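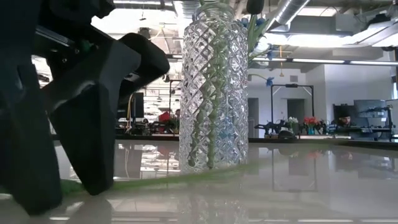

Mixing greens gives more trouble in the first term than any other part of the colour work, and this handout covers what we went through in week 3 of Painting 1. The usual complaint is that the green in the painting looks like paint and the green in front of you looks like a plant. Part of the cause is the tube and part is the looking. A long green stem lying across a glossy white tabletop, close to the eye and blurred, with the base of a glass vase behind it, can be put down as one bright band of a single mixture, and that is a fair place to start. The same stem at arm's length needs at least a light, a middle and a dark, and those three are seldom the same green with more or less water in it. Most of what follows is about getting those three mixtures.

1. What the words mean

Hue is the name of the colour: yellow, green, blue. A green can lean towards yellow or towards blue and still be called green.

Value is how light or dark it is. If you half close your eyes the hue drops back and the value is easier to judge.

Chroma is how strong or how dull it is. Some books say saturation or intensity. In class we say chroma. Foliage in shade is nearly always lower in chroma than students paint it.

Temperature is a loose word and I use it loosely. A warm green leans to yellow, a cool green leans to blue. It only means anything when two greens are side by side.

2. Yellows and blues

Every green you mix from a yellow and a blue depends on which way each of them leans. A lemon yellow leans slightly to green already. A deep yellow leans to orange, so it carries a little red with it. Phthalo blue (green shade) leans to green. Ultramarine leans to violet, so it also carries a little red. Red is the complement of green, and when it gets into the mixture it lowers the chroma.

The four pairs on the class palette, from strongest to dullest:

Lemon yellow + phthalo blue. Very strong and clean. Good for new growth in full light, too strong for most other things.

Deep yellow + phthalo blue. A warm green, still fairly strong. Goes to a good olive with a touch of burnt sienna.

Lemon yellow + ultramarine. A quiet mid green. If you can only remember one pair, remember this one.

Deep yellow + ultramarine. Dull and warm, close to olive. Students call it muddy on the first chart and then use it for half the landscape.

Put the yellow out first and bring the blue into it a little at a time. Phthalo blue is very high in tinting strength and a spot on the corner of the brush is enough to turn a pool of yellow. If you start with the blue you will use up a great deal of yellow getting back.

3. Greens from the tube

There is no rule against them. Phthalo green (PG7 on the label) is a single pigment, transparent and permanent, and it is very useful as long as you don't use it on its own. Mixed with burnt sienna it gives a range of natural greens. Mixed with a cool red such as quinacridone rose it goes to a near black which is better than most tubes of black.

Sap green and Hooker's green are nearly always mixtures now, and they vary from one maker to the next. The Porkon sap green in the studio drawers leans yellow. The Iwasaki one is bluer and a good deal darker at full strength. If you swap tubes in the middle of a painting you will see the join. Read the pigment numbers on the side before you buy, and write them down in your notebook next to a swatch. The name on the front tells you what the maker hopes you will think of.

Viridian (PG18) is similar in hue to phthalo green but weaker and easier to control. It granulates in watercolour, and some people like that and some can't stand it. It costs more.

4. Dulling a green

Three ways, in the order I would try them.

Add a little of the complement. For a yellowish green this will be a reddish violet, for a bluish green an orange or orange-red. Burnt sienna is a dull orange and will do for most cases.

Add another, duller green that you have already mixed. This keeps the painting together, as the greens share pigments.

Add an earth yellow (raw sienna or yellow ochre) in place of the bright yellow. Watch the ochre in watercolour, it is more opaque than the others and can look chalky over a dark wash.

Please don't add black straight away. Black and lemon yellow do make a green, and a nice one, and we will do it as a separate exercise in week 5. Used just to darken, black tends to flatten everything near it.

5. Light, middle and dark

Start with the middle. Mix enough to cover the whole shape, then take a part of that pool and shift it.

For the light: more yellow and, in watercolour, more water. In oil or acrylic be careful with white. White makes a green lighter but also cooler and duller, so you will often need to put yellow back in afterwards. On a shiny leaf the highlight may not be green at all. It takes its colour from whatever light is falling on it, so near a window on a grey day it can be a pale blue-grey.

For the dark: more blue, plus a little burnt sienna or quinacridone rose. Check the value against the darkest thing nearby. Green shadows are often darker than you first believe, and the paint in a wash dries lighter than it goes on, so allow for that.

Reflected colour matters on white surfaces. A green object resting on a polished white top will usually put some green into the surface underneath it, and the white will put some light back into its underside. Keep the reflected light inside the shadow family. If it ends up as light as the lit side, the form goes flat.

Glass is mostly made of what is behind it. Paint the shapes you see through it, note where they bend or break, and leave the few hard highlights until last. There is no separate colour for glass on the palette.

6. Edges

Things at the distance you are looking at have the firmest edges. Things much nearer or much further are softer. With a soft foreground you can mix a simple flat green and let the edges go, wet into wet or with a clean damp brush run along the side. A soft edge still needs the right value. If it looks weak, look at the value before you start sharpening it.

7. Paper and materials for the charts

For the charts use the 200 gsm Zirkus pad from the shop. It will cockle if you flood it, so tape it down on all four sides. For finished work you need something heavier. Flevedlow make a cotton sheet which stands up to lifting, and a quarter sheet is plenty for the week 4 painting.

Brushes: one round size 8, one flat, half inch. Two jars of water, one for rinsing and one kept clean. Mixing yellow with dirty water is the commonest reason for a dull chart.

Students working in acrylic should use the stay-wet palettes on the side bench. Rinse them and replace the membrane paper when you have finished.

8. Exercise

Make a grid with the two yellows and raw sienna down the side and the blues and phthalo green across the top. In each square put the mixture at full strength on the left and thinned on the right. Label every square in pencil before you start painting. Let it dry fully, then hold it up against leaves – indoors and outdoors – and mark which squares come near.

Then choose one stem or one leaf and paint it with a light, a middle and a dark from a single row of the chart. No outline. Keep the background plain, but do mix it – paper left bare will make your light green look darker than it is.

Bring both to the next class. They go in the folder with the written piece (2,000 words, on the use of colour by one painter of your choice), and the folder is handed in as one item. Put your name on the back of each sheet.

9. Common faults from last time

Pools too small, so the second mix never matched the first. Mix more than you think you need.

Values all in the middle. Nearly every chart was good and nearly every leaf was too pale in the dark.

Stirring on the paper. Get the colour right on the palette, put it down and leave it.

Phthalo blue in the yellow pan. Clean it off with a damp tissue before the next person uses it.

Questions about this handout to Trevor Sawatzky, before or after class in the painting studio.

Home Courses Handouts Materials list Gallery Contact

Handout last revised Mar 19, 2019. Text © Trevor Sawatzky. May be copied for class use. Back to top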